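Setting Up Your Snack Bay – Section 6: Loading and Facing the Shelves

Apr 10, 2019
By Rodrigo Sampaio

By now your Ristov uprights are level and the shelves are clipped in, so let's get some stock on them! I do the top shelf first and work down.

1. Wipe each shelf and let it dry for 10 minutes.
2. Put the big light bags up top – potato wafers are perfect there.
3. Stand the smaller pouches on the middle shelf, fronts toward the customer.
4. Tape the price card to the front edge of the shelf above, so it hangs over the goods it belongs to.
5. Pull everything forward until the fronts line up.

Note: I write my prices in black marker. Ballpoint is hopeless from the aisle (ask me how I know).

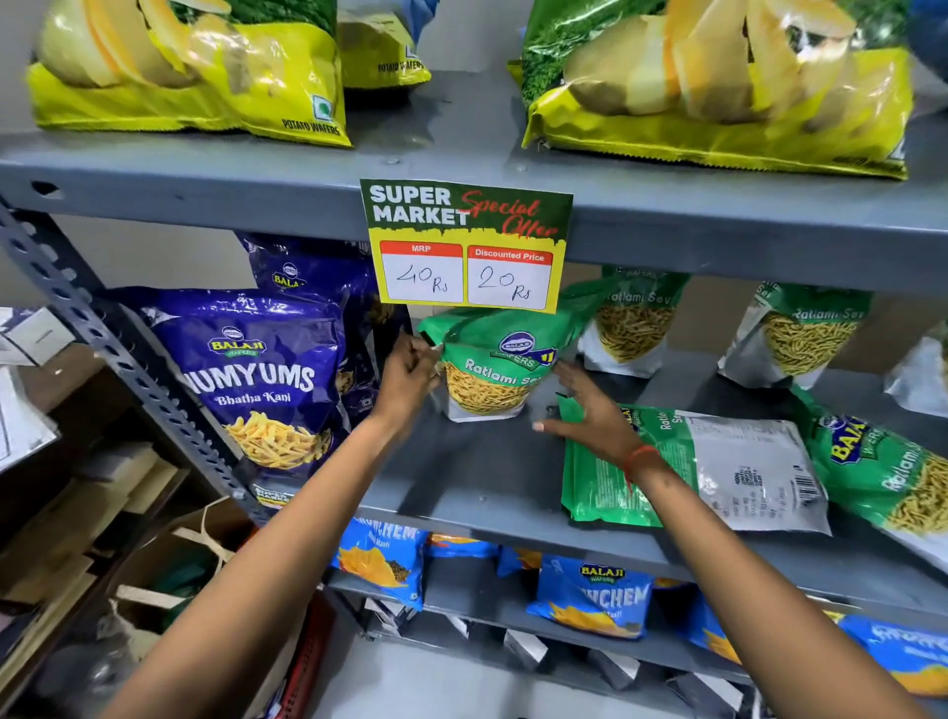
How do I keep soft pouches from slumping over?
Tap the bottom of the pouch on the shelf so the sev settles, then stand it snug against its neighbor. If it still flops, lean it on the pouch behind.

6. Check that the card says the same thing as the register – both the MRP and the discounted price.

Caution: don't squeeze wafer bags in to fill a gap. I popped two that way last November and was finding crumbs for a week.

Caution: keep the total load on each shelf under 30 pounds. Snacks won't get you there, but the jars in Section 7 might.

Related sections
Leveling the Ristov uprights
Jars and bottles on the Buckley shelf
Ordering spare clips from Wusmont
Store layout notes: Badumgate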